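Sticking Drawers: Causes and Fixes

Filed under: Furniture, Storage
Last checked Sun 11 November

Most drawers that stick have one of a small number of faults, and the fix depends on which one. Start by finding out where the drawer drags. Planing or waxing before that is done usually moves the problem to another spot.

Check the load first

Take everything out and try the drawer empty. If it runs well, the drawer is overloaded or something is standing too high at the back. Thick sweaters are the usual trouble. They compress when folded and rise again once the drawer is shut, then catch on the rail above. Clothes stored on edge instead of in piles stay below the rim.

If the drawer still drags when empty, pull it all the way out. Wooden-runner drawers lift at the front and slide free. Metal slides have a lever on each side; one is pressed up and the other down, both at the same time. Some older slides have no lever and are released by tilting the front upward at full extension.

Look for wear marks

Bare, shiny or darkened patches show where wood is rubbing on wood. Check the bottom edges of both sides, the top edges, and the outer faces near the back. If nothing shows, rub chalk along the edges, run the drawer in and out a few times and see where the chalk has gone.

Marks on one side only mean the drawer is running crooked. Check the cabinet before touching the drawer. A chest that stands on an uneven floor will twist enough to pinch one corner. Put a level across the top, front to back and then side to side, and shim the low foot. 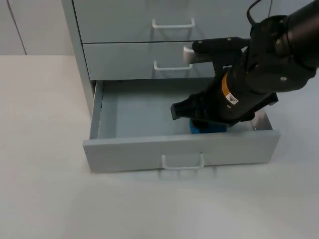 Chest with the bottom drawer pulled out.

Wooden runners

Brush out dust and old wax. Sand the rubbing surfaces with 180 grit, with the grain, then vacuum. Apply plain candle wax or paraffin to the runner and to the matching edge of the drawer side. Furniture polish is too soft for this and picks up dirt. Oil should not be used on bare runners at all; it soaks in and swells the fibers.

Soap works but draws moisture. It is acceptable in a dry bedroom and a poor choice in a bathroom or laundry room.

Where a runner is worn into a groove, waxing will help for a few weeks only. Nylon glide tape, the Runetti type or similar, can be laid over a shallow groove after cleaning with alcohol. Deep grooves need a new strip of hardwood, glued and pinned with the pin heads set below the surface.

Metal slides

Wipe the tracks with a dry cloth, then with a cloth dampened with mineral spirits. Hair and lint collect at the back stop, where they are hard to see. Use a dry silicone or PTFE spray. Grease is suitable for ball-bearing slides only, and very little of it.

Check the screws. A screw head standing proud of the slide will catch the inner member at the same point every time. If the hole is stripped, pack it with a sliver of wood and glue, let it set overnight and refit. The two slides must be parallel and at the same height; a difference of 2 mm is enough to cause binding.

Swelling in humid weather

Drawers that stick in August and run freely in winter are taking up moisture. Do not plane them in summer. Wait for the dry season, then seal the raw wood inside and underneath with thin shellac. Leave the runners unsealed and wax them. A drawer that has to be planed should lose no more than one light pass per side between tests.

Paint

Newly painted chests often stick – the paint has been carried onto the edges of the fronts or the face of the opening. Scrape it back to wood wherever two surfaces meet. Paint can feel dry in a day and still need several weeks to harden, so leave the drawers slightly open during that time.

Loose handles

Tighten these while the drawer is out. A bar handle has two screws, both reached from inside the front. If they work loose repeatedly, add a lock washer or a drop of removable thread locker. Screws that bottom out before gripping are too long and can be shortened with a bolt cutter; run a nut on first to clean up the thread as it comes off.

Refitting

Put each drawer back in its own opening. Drawers of the same size are not always interchangeable, especially in older furniture, and a pencil number on the back panel saves time. Anchor the chest to the wall before loading it, and open one drawer at a time.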